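**Thread: Depth holes on see-through tubs, planner drives the finger into the shelf board**

**k_orrin** wrote:

Setup first. One arm, parallel gripper, picking plastic tubs off a small shelf at the back of the table. Perception is a depth camera plus a segmentation model, then we build an octomap and hand it to the planner. Control is a joint trajectory follower with a velocity cap. Nothing exotic.

With opaque tubs it is fine. With the translucent ones the depth is missing or comes from whatever is behind the shelf, so the octomap has a gap where the tub is and the grasp pose lands too deep. Sometimes the lower finger then clips the front of the board and we get a protective stop.

I have tried:

- raising the depth confidence threshold (more holes)
- lowering it (tubs come back, but so does a cloud of rubbish under the board)
- hole filling with a 5x5 median, which smears the shelf edge

Before I start writing a shelf-specific hack, what are other people doing?

---

**semwal_fork** wrote:

Are you on mainline Semwal or the branch with the masked octomap? Mainline drops every point with no depth before the mask is applied, so the segmentation can't help you. In the branch you can fill a mask with a prior shape. It's in the config as `fill_masked: true`, off by default.

---

**k_orrin** wrote:

Mainline. I didn't know about the flag. Does it need a mesh for each object?

---

**semwal_fork** wrote:

No, a box is enough. You give it a height and it extrudes from the support plane. So you need a decent plane fit for the board, and if yours is seen from slightly below that will be poor.

---

**Ekua Abubakari** wrote:

I'd argue against filling. We ran it that way for a while and the boxes were always a bit wrong, and the planner trusted them completely. You end up tuning padding per object.

We now do it the other way round. The shelf is a fixed collision object, measured once and calibrated to the table, and it never comes from the camera. The tubs don't go in the octomap at all. The grasp pose comes from two RGB views triangulated on the mask outline, and depth is ignored inside any mask the classifier tags as see-through.
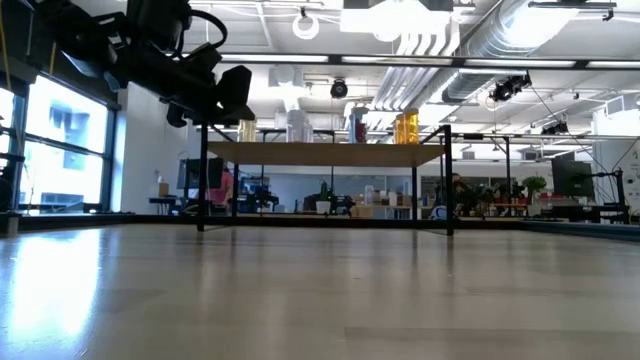
*Our test shelf in daylight, arm on the left by the pale yellow tub.*

The middle of the row is the hard part for us. The clear ones with a slight lavender tint wash out against the ceiling and the mask outline falls apart. The dark red one segments properly on nearly every run. Same model, same exposure.

---

**trellick** wrote:

Ekua, what do you do about the window? I can see it reflected on your table top. Our version of that gave us a phantom plane under the surface and the planner refused half the approach paths because of it.

---

**Ekua Abubakari** wrote:

The table is a fixed collision object too, and we crop the cloud 3 cm above it. Anything lower is thrown away before mapping. It does mean we can't see small things lying flat on the table, but this task doesn't have any.

Exposure is the bigger problem. Auto exposure hunts when the sun moves, so we lock it at start-up and re-run the lock if mean brightness drifts past a limit. Crude, but it's ten lines in the camera node.

---

**trellick** wrote:

Cropping is what I'd call hiding the problem. If somebody leaves a screwdriver on the table, your arm doesn't know.

---

**Ekua Abubakari** wrote:

Correct. Ours sweeps well above that height until the final approach, and the approach is always to the shelf. If your motions go near the table, don't copy it.

---

**hollin_b** wrote:

Disagree with the two-view approach for anyone who cares about cycle time. We timed it on our cell and the second view plus the move to get there was the slowest step. We went with a learned depth completion net (Floltari, the small model) and stayed single view. Fine-tuned on 2,158 frames of our own tubs. It's good on tinted plastic and so-so on fully clear.

---

**k_orrin** wrote:

How did you get ground truth depth for the fine-tuning?

---

**hollin_b** wrote:

Matt spray on a duplicate set of tubs, same poses, swapped by hand against a printed jig. Tedious. It took up to 24 minutes per shelf layout until we got the jig right. If you have accurate CAD you can render instead, but our rendered-only model was noticeably worse on overlapping tubs. It merged the two into one blob and put the grasp between them.

---

**Ekua Abubakari** wrote:

We get the merging with outlines as well. There are two amber-orange ones near the right end of the row in that photo where one overlaps the other from the camera's side. Splitting them needed a second view from further right. That costs time, I won't argue with hollin_b on that.

---

**semwal_fork** wrote:

For overlaps you could plan by order: take whichever tub has the cleanest mask, rescan, repeat. The task layer in Stillska lets you sort candidates by any score. Then you rarely have to solve the overlap.

---

**hollin_b** wrote:

Unless the job says which tub comes first. Ours does.

---

**k_orrin** wrote:

Ours doesn't, so sorting by mask score is worth a go.

Update after trying some of this, 8th against the old logs. Shelf as a fixed collision object: done, and the finger has stopped clipping the board in the runs so far. The planner now fails with "no valid approach" instead, which I prefer, but it does so too often on the end positions.

---

**trellick** wrote:

That'll be your padding. Default in the Premholm wrapper is 2 cm on every link, including the fingers. On a shelf with upright legs you lose the end slots. Set the padding per link and take the fingers down to a few millimetres.

Also check that the arm's cable is in your collision model. Ours wasn't, and a loop of it caught on an upright. I now have a fat capsule attached to the forearm to stand in for it.

---

**Ekua Abubakari** wrote:

Seconding the capsule. Ours bows out a fair way from the upper part of the arm, and how far depends on the wrist angle, so we sized it for the worst pose. It costs some reach.

---

**k_orrin** wrote:

Padding per link fixed the left end. Right end still fails with the elbow up, works with the elbow down if I seed the IK myself. I'll post the config when it's tidy. Does anyone know if Stillska passes the IK seed through to the planner, or does it get overwritten?

---

**semwal_fork** wrote:

Overwritten in the January release. There's an open patch that keeps it. I'll dig out the link.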